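Progress report, shared workroom refit, Zima building
7 May 2025

Hi all,

I owe you a proper update and I've been putting it off until I had something better to say than "boxes everywhere." So get a coffee, it's a long one, and the money part is in the middle if you want to skip to it.

When I last wrote we had just gotten the keys to the workroom and I was still pretty cheerful about the Ullow shelving. The shelving is up now. It took two tries, the first set came with the wrong brackets and we had to wait for the right ones, but Ullow swapped them without charging us and they even took the old cartons away. The shelves run the whole length of the back wall and they hold everything we used to keep in the hallway — the paper, the spare lamps, the toner, the big roll of felt that I am still hoping someone will find a use for.

Sorting what goes on them has been the real job. We went through the old supply closet in one long afternoon and wrote everything down as it came out, and the list came to 248 items, which surprised me (I'd guessed half that in the grant application, sorry!). Of those, 126 went onto the new shelves or into desk trays, and the rest were broken, dried out, or duplicates of things we already had too many of. The duplicates are boxed up for the Stellen reuse drive in June. I know the application said we'd donate in the spring, but they changed their collection date and it seemed silly to find a different place just to keep to my own schedule.

Now the tables. You'll remember this was the line in the budget we argued over the most. I wanted the light wood tops and I got a little stubborn about it, because the old gray ones made the whole place feel like the back of a post office. We ended up ordering from Ichikawa and I'm so pleased with them. The tops are pale and easy to wipe down, and we paid extra for the cable hole in the top so people don't have cords hanging over the front edge where somebody can catch a foot in them. The price difference against the cheaper quote was $234 for the whole order. I moved that over from the lighting line, which had come in under, so the total hasn't changed. The receipts are in the shared folder with everything else.

A few people asked why we didn't go for tables with drawers. We tried one for a couple of weeks. Things went into the drawer and stayed there, and then everybody bought their own tape. So the plan is open trays and clear boxes on top, where you can see what's in them, and nothing underneath except your knees. The trays are for whatever you're using that day. The clear boxes are for small stuff that belongs to the room and should stay with the table. At closing time the trays get emptied and go back on the shelf, the boxes get their lids on, and the tops get wiped. I typed this up on a card and taped it by the door, and so far it's going pretty well, apart from the end of the week when everybody is tired and so am I.

What we still owe you:

Labels for the shelves. I have the label maker, I do not have the tape for it. On order.

The chairs. We're using the old ones for now and they're fine, though two of them squeak so loudly that people trade them around when the other person isn't looking.

A count of visits. The sign-in sheet says 121 for the first stretch since we opened, but I know for sure that people forget to sign in, me included, so please treat it as the low end. I'd like to try a sheet on each table and see if that does better than the one at the door.

The second round of wiping-down supplies. We went through the first lot much faster than I planned for and I'd like to talk about moving a little money to cover it. Nothing dramatic, and I'll send the amount separately once I've compared prices.

One more thing before I forget. The glass between the tables and the room next door was already there when we moved in and I was worried it would feel like working in a fish tank. I was wrong about that! It brings in so much light that we leave the desk lamps off until late in the day, and I've stopped asking about blinds. If you'd budgeted for blinds in your heads, you can un-budget them.

The new tops, with the green tray and the clear box out in the first and last:
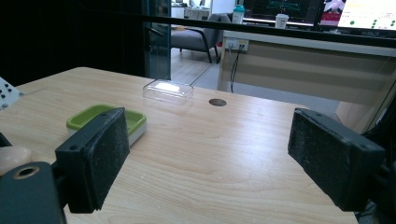
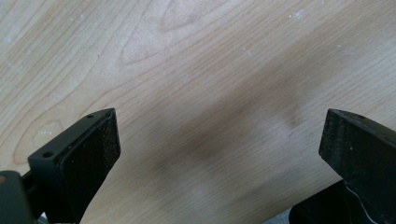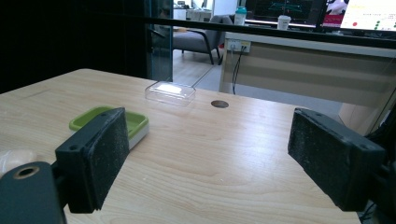 A reply came in to the draft of this report, and I'm putting it in whole: I like the tables very much and I'm glad you held out for them. My one worry is the trays. If they all get emptied every evening, where does a half-finished project go overnight? Could one shelf be kept for that, with a name and a date on each thing? Otherwise I think people will start hiding their work in the clear boxes, and then you're back to the drawers.

That's a fair point and I've cleared the second shelf from the bottom to try it. I'll let you know in the June report how it goes, along with the price for the wiping-down supplies and, with any luck, some labels.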